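# Folding set, Plurmont bedroom: a few pulls

The pitch behind Plindell is simple. People fold clothes at home with hand-held grippers, a camera rides on each one, and a model learns folding from the recordings. Rondonuwu wants 1,000 episodes before anyone trains on it. We have 751, and after going through them I'd keep 447. I put these up so the people asking for a bigger number can look at what the number is made of.

## Halfway folds

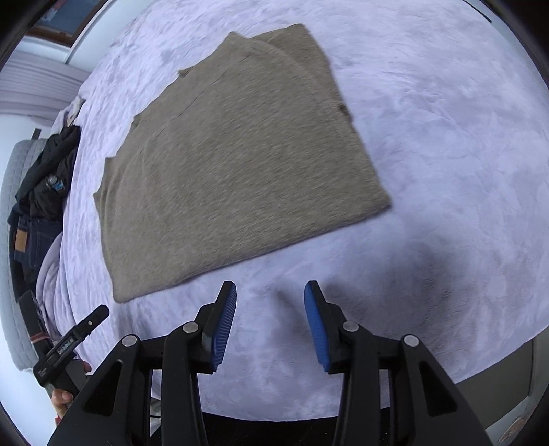 My main complaint is with how we label. The sheet gives each episode a start, an end and a single word for success. All the hard decisions sit in between, when a knit is half doubled over and its outline has stopped telling you which part is sleeve and which part is hem. Takell's labeling tool has one box for that stretch, and it says "folding." I don't see what a model is supposed to take from it.

## What counts as done

A tall rectangle passes. So does a squat one, if the labeler is in a good mood. I asked for a written rule in March and got back a paragraph with the word "neat" in it twice.

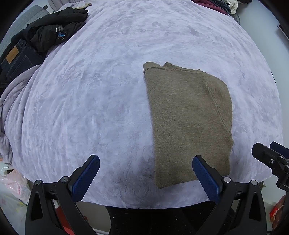 *Folded knit sweater on the lavender blanket, ribbed neckline at the top, open gripper in front.*

Good enough for me, and I'd still like to know what the score would be with the neckline turned under. At the moment both get the same mark.

## Spread flat

Starting poses are the part I trust least. Of the episodes I'd keep, far too many begin from a garment somebody has already laid out nicely, and real laundry comes out of the machine in a knot.
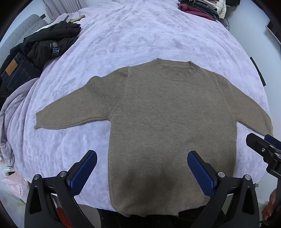 Variety was supposed to be the selling point of recording in homes. The plan talks about different rooms, different surfaces, different light, and then a whole run of episodes goes by on one bed. Background clutter helps a little: the black jacket and the jeans along the left side give the model something to ignore. But a taupe sweater face-up with both sleeves out is about as easy as a start gets, and I'd want plenty of inside-out and balled-up ones next to it before believing any success rate.

I've asked for the next batch to be capped at 470 episodes, with the starting pose written down for every one — no pose, no credit. Plindell can have its round number later.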